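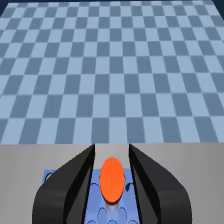 Checkerboard floor, simulated.

Waltow Celebrity Family Posts
Data card and read-me, last touched 11th April

Welcome, and thanks for stopping by! Waltow is a small collection of entertainment news blurbs about famous people and their relatives – the proud dad at the album launch, the sister who turns up in a music video, the cousin with a podcast. I started it because I read far too much gossip over breakfast and wanted to know how these stories get told, and it grew from there.

What's in it
There are 2,808 blurbs, each one a headline plus the first few lines of the story. Most run under 130 words. They came from two entertainment sites, Trurkitz and Skiltel, and both were kind enough to say yes when I wrote and asked (Skiltel took until August, but they got there).

Each row has these columns:
id
site
headline
body
relation (parent, sibling, child, cousin, in-law, other)
mood (warm, frosty, making up, can't tell)

How the labels were made
I read every blurb and picked a mood by hand, usually with a cup of tea nearby. The "making up" label gave me the most trouble. A story might spend four lines on an old feud and one on a birthday hug, and I went back and forth on plenty of those. When I was still stuck after a second read I put "can't tell" and moved on. A second pass over 200 rows changed more labels than I'd like, mostly between "warm" and "making up".
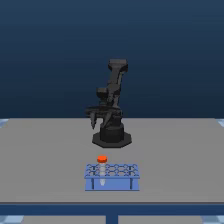 Splits
The test file holds 1,000 rows and everything else is for training. Blurbs about the same family always stay in the same file, so please don't shuffle them together again.

Known gaps
Musicians and reality stars are everywhere and stage actors hardly show up. The blurbs are gossip, too, so please don't treat any of them as a record of how a real family gets along!

Using it
You're welcome to use Waltow for study and teaching under the Mac an tSaoi terms, which are in the license file. If you spot a wrong label, open an issue with the row id and the mood you'd choose.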